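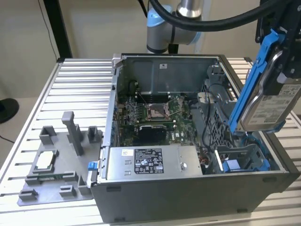
*옆판을 연 데스크톱과 파란 캐디에 끼운 하드디스크*

## 낡은 본체를 여는 일, Jade Dobson과 나눈 이야기

고백부터 하자면 저는 컴퓨터를 10년 넘게 쓰면서도 본체 옆판을 한 번도 열어본 적이 없는 사람이에요. 먼지가 쌓이면 겉만 닦고, 느려지면 새로 사고, 쓰던 건 베란다에 두고(지금도 있습니다…). 그래서 사무용 데스크톱을 분해해 부품을 되살리는 작업장 Uso에 간다고 했을 때 제일 설렌 건 저였을 거예요!

약속은 아침 아홉 시였는데 길을 헤매서 좀 늦었고, Jade Dobson은 이미 장부를 펴놓고 있었습니다. 첫마디가 "커피는 저쪽 책상에서만요"였어요. 작업대 근처에는 컵을 못 가져간대요. 키보드에 라테를 쏟아본 사람으로서 얌전히 따랐습니다.

제일 궁금했던 것부터 물었어요. 본체가 들어오면 뭐부터 하느냐고요.

"눕혀요. 세워놓고 일하면 허리도 아프고 나사가 안으로 떨어져요. 옆판이 위로 오게 눕혀놓으면 안이 서랍처럼 보이거든요. 보드가 어디 있고 파워가 어디 있고, 드라이브 칸이 어디 있는지가 한눈에 들어와요."

서랍이라는 말이 딱 맞더라고요. 네모난 철제 상자 안에 부품마다 제자리가 있어요. 저는 컴퓨터 속이 훨씬 더 엉켜 있을 줄 알았는데, 사무용은 대체로 정리가 되어 있는 편이라고 합니다. 집에서 조립한 본체는 얘기가 좀 다르고요. Jade는 "케이블 타이를 몇 겹으로 감아둔 본체를 열면 선물 포장 뜯는 기분"이라며 웃었는데, 좋아서 웃는 건지는 모르겠어요.

분해 순서는 본체마다 조금씩 바뀐다고 해요. 그래도 전원선을 뽑고 전원 버튼을 한 번 꾹 눌러두는 건 늘 똑같이 하고, 다음은 저장장치, 메모리는 그 뒤로 미룹니다. 메모리를 먼저 빼고 싶어 하는 사람이 많대요. 빼는 손맛이 좋아서라나요.

"저도 처음엔 그랬어요. 딸깍 하고 빠지니까요. 근데 주인이 제일 신경 쓰는 건 하드예요. 사진이든 장부든 거기 있으니까. 그래서 하드를 꺼내서 번호부터 붙여요."

번호 이야기가 나온 김에 장부를 구경했습니다. 그날 펼쳐진 쪽에는 2249라는 번호가 적혀 있었어요. 본체 하나에 번호 하나, 거기서 나온 부품에도 전부 같은 번호를 쓴답니다. 예전에 하드에만 따로 번호를 매겼다가 어느 본체에서 나왔는지 찾느라 저녁을 통째로 날린 적이 있다고요. 그 얘기를 할 때 표정이 꽤 어두웠어요.

CPU를 뺀 보드는 어떻게 하느냐는 질문에는 대답이 길어졌습니다. 소켓 핀은 손끝이 스치기만 해도 휠 수 있어서 보관할 때가 제일 겁난다고 해요. 덮개가 남아 있으면 다시 씌우고, 없으면 Bratu라는 부품상에서 덮개만 얻어온답니다. 새 제품은 소켓에 덮개가 끼워져 나오는데 다들 조립하면서 버린다고, 제발 버리지 말라고 꼭 써달래요. 썼습니다!

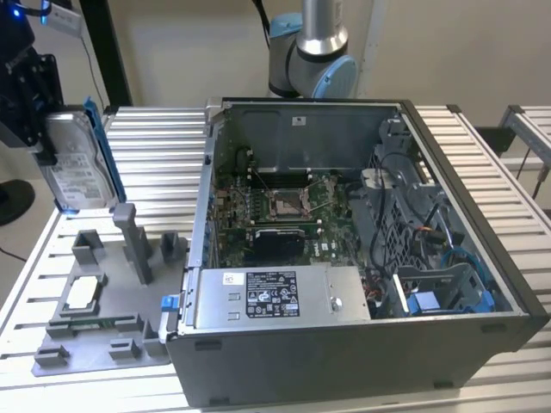 **하드를 꺼낼 때 드라이버가 필요한가요?**

플라스틱 레일을 쓰는 사무용 케이스라면 대개 필요 없습니다. 케이블 두 가닥을 먼저 뽑고, 레일 양쪽을 살짝 누르면서 똑바로 당기면 됩니다.

여기서 제가 "두 가닥이 뭐예요?" 하고 물었더니 Jade가 아주 친절하게(약간 불쌍하다는 눈으로) 설명해줬어요. 하나는 데이터용 SATA 케이블, 하나는 전원. 데이터 쪽은 커넥터에 작은 금속 걸쇠가 달린 게 있어서 그걸 누르지 않고 당기면 단자가 부러진대요. 플라스틱 단자가 한번 부러지면 멀쩡한 하드도 쓰기가 아주 곤란해집니다.

"선을 잡고 당기지 말고 머리를 잡으세요. 콘센트랑 똑같아요. 콘센트도 다들 줄을 잡고 뽑긴 하지만."

저요. 제가 그럽니다.

파란색 얘기도 재미있었어요. 케이스 안에서 레일이나 걸쇠 같은 게 파란색인 경우가 있는데, 제조사에 따라서는 사람이 공구 없이 만져도 되는 곳을 그렇게 색으로 알려준다고 해요. 초록색을 쓰는 곳도 있고 회사마다 다르다고는 하지만, 색 있는 손잡이부터 찾아보는 습관을 들이면 괜히 나사를 풀 일이 줄어든답니다. 저는 그냥 멋 내려고 칠한 줄 알았지 뭐예요.

파워는 웬만하면 통째로 떼기만 하고 속은 열지 않습니다. 전원을 뽑아도 안에 전기가 남아 있을 수 있어서요. 이 대목에서만큼은 Jade 목소리가 확 진지해졌어요. "라벨만 읽으세요. 뚜껑은 안 돼요." 라벨에 출력이 다 적혀 있으니 다시 쓸지 말지는 그걸 보고 정한다고 합니다.

그럼 떼어낸 것들은 어디로 갈까요? 메모리는 모아서 한 대에 16기가를 맞춰줄 수 있으면 다시 본체로 들어가고, 모자라는 것들은 Carko라는 동네 수리점으로 보낸대요. 그래픽카드는 상태를 봐서 따로 두고요. 제일 안 나가는 게 뭐냐고 했더니 망설임도 없이 "확장 슬롯 덮개요"라고 하더군요. 그 가느다란 쇳조각을 상자째 모아놓고도 못 버린다는데, 언젠가 하나가 꼭 필요해진다고 믿는답니다. 저희 어머니 비닐봉지 서랍이 생각났어요.

작은 부품을 놓는 자리도 따로 물어봤습니다. 평평한 쟁반은 싫다고 해요. 굴러가고, 겹치고, 보드 밑면이 긁히고.

"세울 건 세우고 끼울 건 끼우는 게 좋아요. 자리가 정해져 있으면 빈자리가 보이잖아요. 빈자리가 보이면 뭐가 빠졌는지 바로 알고요. 나사도 그래요. Timano라고, 우리끼리 부르는 나사통이 있는데 칸마다 어디서 나온 나사인지 적어놨어요. 이름은 왜 그렇게 됐는지 저도 몰라요."
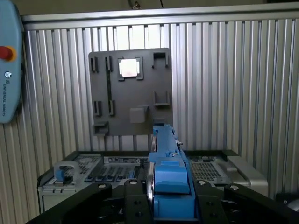 하드는 망치로 부숴버리는 게 제일 안전하지 않느냐고, 옆자리에서 커피를 마시던 사람이 불쑥 끼어들었습니다. 자기는 집에서 늘 그렇게 했다면서요. Jade는 고개를 절레절레 흔들었어요. 파편이 튀면 눈을 다칠 수 있고, 멀쩡한 하드라면 전체를 덮어쓴 다음 검사를 통과하는 것만 다시 쓰면 된다고요. 다만 고장 나서 덮어쓸 수 없는 하드는 파쇄 업체에 맡기고 확인서를 받는답니다. 커피 마시던 분은 아쉬운 얼굴이었습니다. 망치가 꽤 즐거우셨던 모양이에요.

덮어쓰기에 얼마나 걸리는지도 물었는데, 용량과 하드 상태에 따라 다르고 밤새 걸리는 것도 있어서 퇴근 전에 걸어두고 간다고 해요. 아침에 와서 결과부터 보는 게 하루의 시작이래요. 읽기 오류가 하나라도 나오면 미련 없이 뺀다고 하고요. "아깝죠. 근데 남의 파일을 담을 물건이니까요."

마지막으로 베란다에 있는 제 본체 얘기를 슬쩍 꺼냈습니다. 가져와도 되느냐고요. Jade는 언제부터 거기 있었는지 되묻더니, 제 대답을 듣고 한참 말이 없었어요. 그러고는 먼지는 털지 말고 그냥 오라고, 집 안에서 진공청소기를 들이대다가 팬을 과하게 돌려서 망가뜨리는 사람이 있다고 하더라고요. 전원 케이블도 꼭 챙겨 오고, 비밀번호를 기억하면 적어 오래요.

비밀번호는… 지금 열심히 떠올리는 중입니다. 본체는 9월에 들고 가기로 했어요.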